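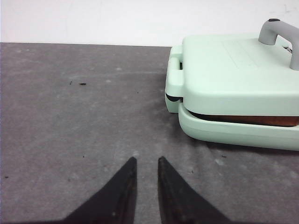
The Lending Shelf Reopens, With Fewer Fondue Sets

Filed under: Around the Building | Kitchen & Home

Last updated 4 June 2018

The Lending Shelf on the ground floor of Zornwood is open again, after a spring cleaning that started in February and took as long as you'd expect of anything started in February. If you moved in lately, the shelf is the tall gray cabinet past the mailboxes. Residents leave kitchen things there that they use twice a year, other residents borrow them, and everyone's closets get a little roomier. That was the idea, anyway. By last winter the cabinet had become the place where wedding presents went to wait out the marriage.

We now have 59 items on the list, down from a number I'd prefer to keep out of print. Three fondue sets have gone to the thrift store on Orlandini Street, where I'm told they joined several others. The ice cream churn stays. So does the big stockpot, which has fed every potluck in this building and has the dents to prove it. The pasta roller from Bivitz stays too, though its clamp is missing and you will need a friend with strong hands and an evening to spare.

The rules have changed a bit, so please read this part even if you've been borrowing for years. Especially then.

You can keep an item for seven days. If you want it longer, write a new line in the notebook. "Still using it" penciled next to your old line is a mood and doesn't count as a date.

Write down your apartment number. A first name was fine when the shelf started. It is less fine now, with so many of us sharing the popular ones.

Return things clean, and I mean the kind of clean you'd want if you were next. Check hinges, rims, and the underside, where batter likes to retire. Cords should be wrapped loosely, with a rubber band from the jar. If a cord is frayed or a plug is cracked, leave the item out of the cabinet, put a note on it, and send an email. Please don't plug it in one more time to see.

Parts travel with the thing they belong to. At the cleanup there were 14 lids in the cabinet that fit nothing we own. If you're missing a lid at home, come and try your luck. They're in the blue tub on the bottom, and they'll be there until the end of the month, when they go out with the metal recycling.
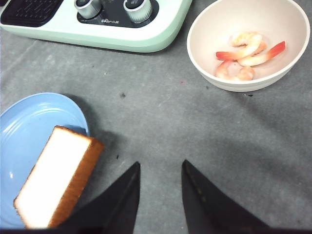 Can I donate something that doesn't have its manual?

Please do. Write the model name on a piece of masking tape and stick it to the bottom, and whoever borrows it can look up the instructions.

What we'd like more of: a decent hand mixer, a cake carrier with a handle that holds, baking sheets that lie flat, and a kitchen scale. The old scale is convinced that a bag of flour weighs less each time you lift it. What we'd like less of: mugs. The cabinet isn't for mugs. I say this with love, and I've said it before.

Large items are a problem. The top shelf bows in the middle, and the new brackets from Rovora are still in their packet because the packet contains brackets and no screws. Until that's sorted out, anything heavier than the stockpot should stay in your own apartment with a line in the notebook saying where to find it. Borrowers can knock. Before nine in the evening, please.

The cabinet key hangs on its hook again. It was in the ice cream churn.

Contact: use the newsletter box by the mailboxes | © 2018 Zornwood Residents' Newsletter | Back to top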